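Timalum Matt Black Bar Handle

Home > Kitchen and furniture fittings > Handles and knobs > Bar handles

Sold singly. Fixing screws included, though see below about those.

We put off stocking this one for a long while. Black handles have been the thing to have for years now, and most of the ones we get sent as samples are poor. The coating is thin, the bar is hollow in a way you can hear when you tap it, and after a winter of greasy fingers they look tired. The Timalum rep told us theirs was different, as reps do. We asked for a box and fitted them in our own shop kitchen before we agreed to anything.

What we think after living with them

The finish is better than we expected. It is a proper matt, with no shine to it, and it doesn't show every fingerprint the way the cheaper satin blacks do. It does show flour. If you bake, you will be wiping it down, whatever the leaflet says about "self-cleaning character", a phrase we have asked Timalum to explain and are still waiting on.

The leaflet also calls the coating scratch proof. We don't accept that about any painted handle. A ring or a bunch of keys will mark it sooner or later, and once marked it can't be touched up so that you wouldn't notice. We would call it fairly tough and leave it there.

As for the "heritage design, 1938" printed on the packet, we have not been able to find out what happened in 1938. It is a round bar on a round stem. People have been making those for a very long time and the shape needs no story.

Fitting

The screws in the bag suit a normal cupboard door. On a thick drawer front they are too short, and you will find this out with the drawer already drilled, so measure first. We sell longer ones by the pair at the counter, or add them to your basket at checkout.

Drill from the front with a piece of scrap clamped behind, or the wood will splinter on the way out. Real wood with a strong grain can pull a small bit off its line, so make a dent with a bradawl to start. Do the screws up by hand. A cordless driver will crush the little collar at the base of the stem, and we don't take returns on crushed collars.

A handle fixed by a single stem will turn if it is pulled sideways often enough. Timalum say it won't. Ours did, on the drawer everybody uses, after 5 months. A dab of thread lock cured it. If you have small children who hang off things, buy the Mulevel version with two stems, which costs a bit more and stays put.

Which wood does it go with?

The brochure says all of them, which is no help. Against white or grey paint it looks hard and a bit like an office. Against pale birch it is fine. It looks best on warm brown wood, where there is enough colour for the black to sit against. We tried it on dark oak and you could hardly find the thing in the evening.

We have also been asked about waxed fronts. Wax is fine so long as you keep it off the handle. It leaves a cloudy patch on the coating that soap will shift if you catch it early.

Care

Warm water, a drop of washing-up liquid, a soft cloth. No cream cleaners. No lemon oil, which one well-known home magazine keeps telling people to use on everything.

Guarantee

Timalum give 2 years on the coating. Read the small print: kitchens near the coast are left out, and so is "heavy use", with no word on what that means. We have put it to them that a kitchen drawer is opened all day long. In the meantime our own shop guarantee covers peeling, wherever you live.

Delivery and stock

Sent from our Jondside warehouse. Small orders go by letter post. The Bakhtiari brass range is a different supplier and comes separately, so please don't ring to say half your parcel is missing.

Price and stock checked 1/30/23.

Black on brown wood

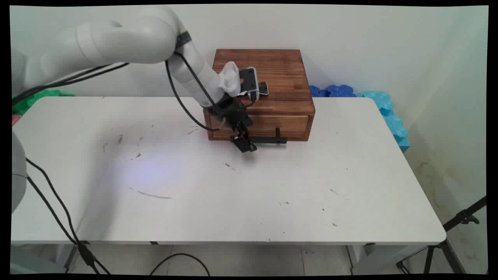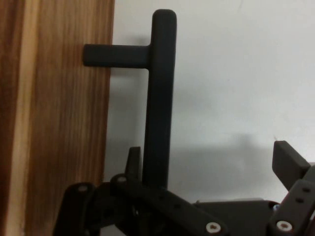
Ruth Lightfoot wrote to tell us we had been too kind about the coating. She fitted hers in October and says the one by the cooker has already gone slightly grey where the steam gets at it, while the rest are as good as new. She would still buy them again, she adds, but not for that drawer, and she thinks the price is a cheek when the screws don't fit. We have passed the first part on to Timalum and agree with her about the screws.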